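What's the deal with binder clips?
By Ajith Varghese — Ladcombe Kids' Fact Page

OK so you've seen these. Little folded metal things, two wire handles, snap! They live in desk drawers and at the bottom of backpacks. Grown-ups hoard them.

A binder clip holds a stack of paper together. No holes, no glue. Take it off and the paper is fine.
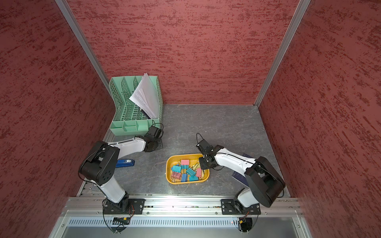 So how does it work? The main part is springy steel, bent into a shape like a tent. Springy steel wants to go back to its own shape. Pull it open, it pulls shut again — hard. That's the grip.

The handles are levers. A lever makes a small push do a big job. Long handle, easy squeeze. Short handle, ouch. 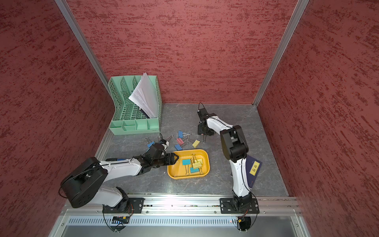 Why do the handles fold down?
So they lie flat against the paper and you can stack the pages or put them in a folder. You can also squeeze them at the bottom and pull them right out.

Sizes next. Tiny ones for a few sheets. Big ones for a fat pile, like the 300 page story my class at Flaltmont wrote (yes, all one story, mostly dragons).

Colors! Plain ones are black. But pink, blue, yellow — all work the same. Color is handy for sorting tho. Blue for math, pink for art, whatever you like. 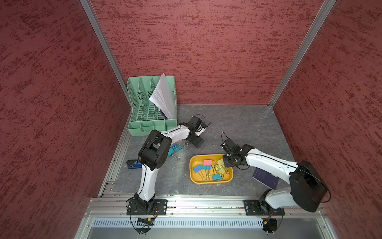
Page last changed: 11 June 2025

Now tidying. Clips get everywhere. Tip them out on a desk and they hook on to eachother by the wires. Put them in a shallow tray so you can see what you've got. Papers go standing up in a file organizer, clips go in the tray, done.

Try this: get 2 clips, one big and one small. Squeeze both. Which is harder? Now clip some scrap paper and shake it. Does it stay?

Careful!! Not on fingers. Not on ears. Not on the cat.
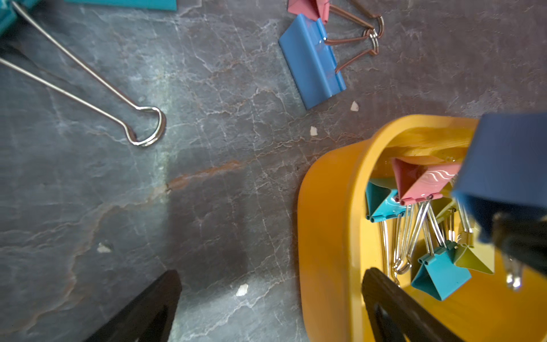

Binder clips in different colors, some loose and some in a yellow container.

More words to know: spring, lever, steel, grip. Next page is staplers, coming in September.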